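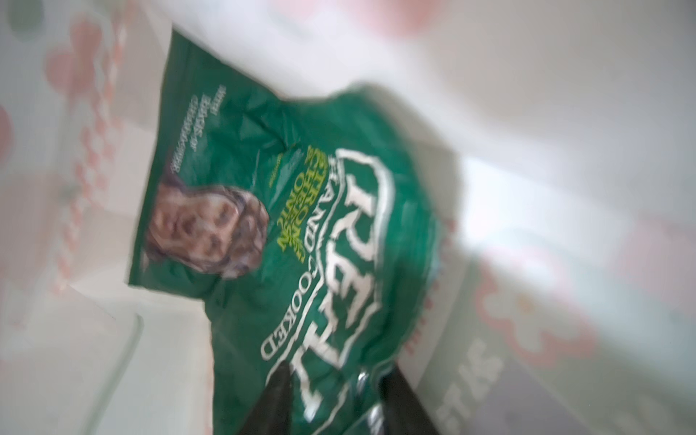 The wrist camera's view: a green bag of REAL hand cooked crisps between the two black fingers.

A visit to the shared workshop in Testley
2020-06-09

I had wanted to see the Testley workshop since last November, when I read on their page that a few members were building a robot arm from parts that one can buy or print. I am building an arm at home myself, a much smaller one, and I have been stuck with the gripper for a long time. So I wrote to them, and they answered the same evening that I could come and stay as long as I liked.

The workshop is in the back part of an old printing house. From the train station one takes bus 94 to the last stop and then walks along the canal. I went past the door two times, for the sign is small and hangs behind a drain pipe. Inside there is first a room for wood, with a very loud extractor, then a corridor with bicycles, and then the room for electronics, where the arm lives. They call it Ginero. I asked what the name means and got three different explanations, so I will not repeat any of them.

Ginero stands on a heavy kitchen worktop screwed to a steel frame. The members told me that their first table was too light and the whole table moved when the arm stopped quickly. I have exactly this problem at home, and I had always looked for the mistake in my motor settings. I wrote this down first.

The joints are driven by stepper motors with belts, except the wrist, where they use small servos to save weight. The long links are aluminum tube, and the pieces between them are printed. On a shelf they keep all the broken pieces, with the date of the break written on each one with a marker. It is a good habit. Most of the cracks are in the same place, where the layer lines run across a screw hole. They now print this piece lying on its side and it has held since winter.

The total cost until now is 389 for the arm and the electronics, without tools and without the table. They keep the list on the wall and anyone may read it. The most expensive line is the motor for the shoulder. The gripper was cheap, but it is already the fifth version, and if one adds the earlier versions it is not so cheap any more.

Most of my time I spent with this gripper. It has two fingers, and the camera sits at the wrist and looks along them, so that on the laptop one always sees the finger tips coming in from the bottom and whatever they hold in front of them. The members practice with things from the supermarket. I had expected wooden blocks, as in the videos, but they say that blocks teach you very little. A bag of crisps is much harder. It is full of air, it is shiny, it has no fixed shape, and the place where you hold it decides how it hangs. They grip it near the lower edge, and the cheese and onion flavor, if I read the lettering correctly, is what was on the screen when I took the picture at the top of this page.

The picture is quite blurred, and so was a large part of what I saw on the screen that day. The camera is a cheap one and it needs a long exposure in the evening light, so everything that moves becomes soft. The members have discussed a ring of small lamps around the wrist. One of them has tried it and found that the shiny bags then reflect the lamps, and the program takes the reflection for an edge. For now they drive slowly and look at the picture only when the arm rests. I think I would do the same — a better camera would cost me more than my whole wrist.

The program that looks at the pictures is written by the members and is called Iruver. It runs on an old office computer under the table. I do not understand all of it. As far as I could follow, it looks for large areas of one color and proposes a place for the fingers, and then a person says yes or no with the keyboard. They save each attempt, the good ones and the bad ones, and on the day of my visit the counter stood at 333. I was allowed to press the key for some of them. One becomes careful very fast when a real motor moves after the key!

How strong to close the fingers was the question I had brought with me. At home I close until the motor stalls, and this has already cost me a servo. In Testley they measure the current of the gripper motor and stop when it rises over a limit. The electronics for this is a small board from a shop called Rawat, on the other side of the canal, where they also buy screws and cable. The limit is set by hand for each kind of object. For soft bags it is very low, and they showed me an older bag with a split seam, from the time before the limit existed.

We had tea in the wood room, where the extractor was now off. There I heard also about the less nice side of a shared project. The arm needs the table all the time, so nobody else can use it for soldering, and there was some discussion about this in the winter. Now there is a plan on the door with hours for the arm and hours for everything else. When it is not the hour of the arm, it must be folded in and the power taken out. I liked that the plan was respected. At the end of our hour two people were already standing with a box of old radios, and Ginero was folded in before I had my jacket.

Some practical remarks for those who want to go there. The open evening is free, but there is a tin for coins next to the kettle. Bring closed shoes, you will not be let into the wood room with sandals. The electronics room is up a short stair without a rail. Photographs are allowed when you ask first. If you bring your own parts, they are happy to look at them, and I regret very much that I left my gripper at home.

On the way back I stopped at Rawat and bought two of the current boards, one to use and one to burn. The first is already soldered to my servo. I have not yet found the correct limit, and my table still has to be screwed to the wall.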